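Davero promete menos horas de ajuste con su nuevo planificador de brazos robóticos

3 de mayo de 2022

La empresa Davero ha presentado Ilia, un programa de planificación de movimientos que, según sus responsables, permite a un brazo robótico agarrar objetos en espacios estrechos sin programar cada trayectoria a mano. La firma habla de 100 agarres correctos en 100 intentos — todos en simulación.
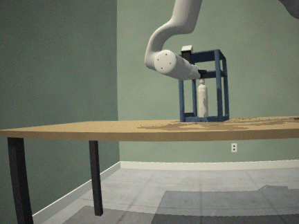 El dato convence poco a Grażyna Tokarz, ingeniera de control en Ciltico. «En el simulador la fricción es la que uno escribe y la cámara no se descalibra. Quiero ver los fallos en planta», afirma. Tokarz pidió en febrero los registros completos de las pruebas y sigue sin recibirlos.

Davero tampoco ha detallado cuánto tarda Ilia en recalcular una ruta cuando el objeto se mueve. Las pruebas con un brazo físico quedan pendientes, sin fecha anunciada. La licencia ya está a la venta.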